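About Trundorum

Reading time: 2 minutes

Trundorum teaches robots to do small household jobs. Yavuz Sarıgül and Maham Malik started the company in Grolldale, and we still work from the same building. Our customers make robot arms for homes and care settings. We supply the recorded movements their machines learn from.

A person does each job by hand first, using a pair of hand-held grippers, and the movements are recorded. The jobs are ordinary ones to do with cups, brushes and other things from the bathroom or kitchen.
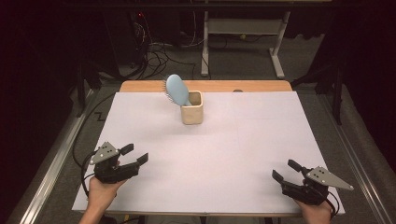
Do I need any experience to try the grippers?
None at all. A member of staff shows you how to open and close them, and most visitors are ready to start after a few minutes.

We hold an open day twice a year, in August and in the autumn. The next one is on Fri 24 October. Joana Mota runs the demonstrations and Irfan Kakakhel takes questions on the software side. At the last open day we had 200 visitors, among them two classes from Flildale School, and we have added an extra afternoon session as a result.

Each demonstration starts with a plain table and very little on it. Visitors can watch or have a go. Groups should book ahead by telephone. Parking is behind the building, and the entrance on that side has no steps. 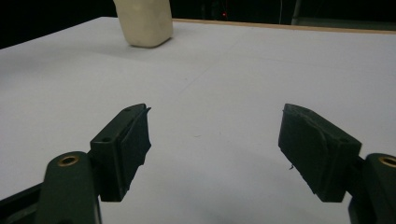 How long does a visit last?
Allow an hour. The demonstration takes up half of that and the rest is for questions and a walk round the workshop.

Kalliopi Vukadinović looks after school visits and can send teachers a short worksheet beforehand. There is no charge for schools.

Filed under: About us, Visits and open days

Recent items
Open day: how to find us
Notes from the August open day
Joana Mota on learning to use two grippers
School bookings for the spring term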